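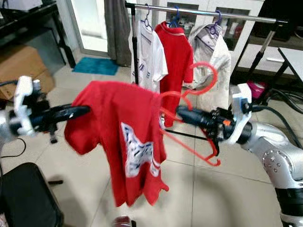 Red T-shirt with a white front print, hung over a black rod.

Lultia Home Cooking Help
Sweets and Puddings > Milk sweets

Rice pudding turns thin after jaggery is added

Posted by Arruda, 2024-07-14

I would be grateful for guidance on a rice pudding that I have now prepared three times with the same unsatisfactory result. The pudding is intended for a luncheon at our community hall, and I wish to settle the method before I buy ingredients in quantity.

My procedure is as follows. I rinse 100 grams of short-grain rice and soak it for half an hour. I bring one liter of whole milk to a boil in a heavy pot, add the drained rice, and cook it over low heat, stirring often, until the grains can be crushed against the side of the pot with a spoon. At that stage the pudding is thick and smooth, and I am satisfied with it. I then add 200 grams of grated jaggery, along with ground cardamom and a little nutmeg, and continue to cook.

Within a short time the pudding loosens. On two occasions it also separated into small white grains and a thin, yellowish liquid. On the third occasion it did not separate, but it remained as thin as soup even after a night in the refrigerator.

I have used milk from two different shops, so I do not believe the milk is at fault. The jaggery is the dark, soft kind sold in blocks. I should prefer not to replace it with white sugar, as the flavor is the reason for making the dish. I should also prefer not to use cornstarch unless there is no other remedy.

Please advise whether the quantity, the order of steps, or the jaggery itself should be changed.

Posted by Zitholm

You describe two separate faults, and they should be treated separately.

The first is curdling. Jaggery is often slightly acidic, and dark, soft jaggery tends to be more so than the pale, hard kind. When it is added to milk that is boiling or close to boiling, the milk may split. Once this has happened it cannot be reversed. The usual precaution is to remove the pot from the heat when the rice is fully cooked, leave it until it has stopped steaming heavily, and only then add the jaggery. The pudding should not be boiled again afterward. If it must be served warm, it should be heated gently and stirred throughout.

I would also recommend that the jaggery be melted beforehand. Place it in a small pan with two or three tablespoons of water, warm it until it dissolves, and pass it through a fine strainer. Block jaggery frequently contains grit and bits of cane, and straining removes both. Allow the syrup to cool until it is lukewarm before stirring it into the milk, a little at a time.

The second fault is thinness. Any sweetener that melts will loosen a pudding. Your recipe uses twice as much jaggery as rice by weight, and that adds a considerable amount of liquid. The pudding should be cooked until it is thicker than you wish to serve it before the jaggery goes in. With one liter of milk, I continue until the volume has gone down by almost 300 milliliters. I would also reduce the jaggery to 150 grams for a first trial and add the rest only if the pudding is not sweet enough.

Soaking the rice is correct. After draining, you may rub the grains between your palms so that some of them break. Broken grains release more starch, and the pudding thickens without cornstarch.

The cardamom and nutmeg should be added off the heat, after the jaggery. Prolonged cooking dulls the cardamom.

For the luncheon, please bear in mind that a larger batch takes a good deal longer to thicken in a deep pot. A wide pan is preferable. If you do not have one large enough, prepare the pudding in two pots and combine them once both have cooled.

Posted by Paditz

Use sugar. It does not curdle and the guests will not notice the difference. If color is wanted, a spoonful of caramel may be added.

Posted by Lultia Kitchen Desk

The advice given above on cooling the milk is in keeping with our general guidance. We add the following points.

A small pinch of baking soda, stirred into the cooled jaggery syrup, will reduce its acidity. It should be no more than a pinch for one liter of milk, as a larger amount gives a soapy taste. Before using a new block of jaggery, members may test it by stirring a teaspoon of the syrup into a few tablespoons of hot milk in a cup. If the milk in the cup splits, that jaggery should be used in a dish made with water or coconut milk.

Coconut milk is a suitable substitute where splitting remains a concern. Cook the rice in water until soft, add the jaggery syrup and simmer for 5 minutes, and then stir in thick coconut milk over the lowest heat. Remove the pot before it boils.

With regard to the luncheon, rice pudding should not be left at room temperature for more than two hours. It should be moved to shallow containers, cooled promptly, and kept covered in the refrigerator. It will thicken further as it chills, and a little cold boiled milk may be stirred in before serving.

Raisins and cashews fried in ghee should be added on the day of serving. Cashews that stand in the pudding overnight become soft.

Posted by Arruda

Thank you. I prepared a half batch with strained and cooled syrup, and it did not separate. It was still somewhat looser than I would wish, and I shall reduce the milk further on the next attempt. The block of jaggery passed the cup test.

This thread is open for further replies.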